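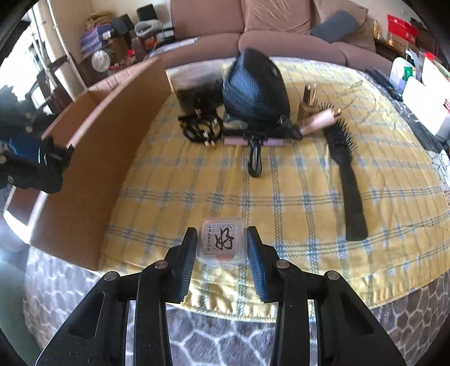 Estimation is the part of this course where people get nervous, so let me start gently. When I say "estimate," I mean a number you'd be willing to defend out loud, with your reasoning showing. You don't need a calculator and you don't need to be right to three digits. Take a small clear plastic box, the kind that's sitting on the quilt, and ask how many grains of rice would fill it. Most of you will want to shout a number straight away (please do, I love it), and then I'll ask you how you got there and the room will go very quiet! So we'll do it in steps.

Courses > Everyday Math > Unit 4: Good Guesses

Step one is what I call fencing it in. Pick a number that's surely too small and a number that's surely too big. Is it more than 100 grains? I'd bet my lunch on it. Is it more than a million? No way. Now you've got a fence, and it's a silly wide one, but you're already better off than you were a minute ago.

Step two, pull the fence in until it starts to hurt. Say I've got it down to somewhere between 1000 and 2000 and I can't honestly move either post any further. That discomfort is useful. Write both numbers down, and write down which side you'd lean toward if I made you choose.

Step three is finding a smaller piece you can get a grip on. Fill a bottle cap, count what's in the cap, then work out how many caps go in the box. You're multiplying two easy guesses and skipping one hard one. Your cap count will be off a little and your number of caps will be off a little, and quite often the two errors pull in opposite directions and partly cancel. Not always! If you're low on both, you'll be very low at the end, and we'll look at that next time with the Skoltis worksheet. 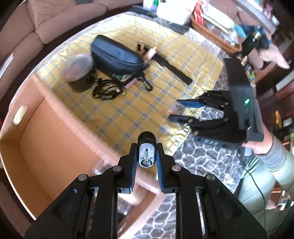

Oi-ling Lai wondered, when I tried this unit out in April, why we bother with the fence at all if step three gives a better number anyway, and said that in her group the fence only made people argue. I've thought about that a lot. I still want you to do it, and my reason is the story of 3838.

That was one pair's answer for the rice. They'd done their caps and multiplied carefully and there it was, 3838, underlined twice. But their fence, on the same sheet, stopped at 2000. Somebody had to be wrong, either the fence or the caps, and they went back and found they'd counted one row of their table twice. Without the fence they'd have handed it in. (And please, never hand me a guess ending in 38. If your cap count was rough, your final answer is rough too, so round it!)

For next class: choose one container at home, anything up to the size of a shoebox, and one small dry thing to fill it with in your head. Bring me your fence, your smaller piece and your rounded answer, all on one page. Don't count the real thing yet, we'll do that together. Ivadora readers, your version of the sheet is at the back of the booklet.

We use cookies to remember your settings. Accept | Manage choices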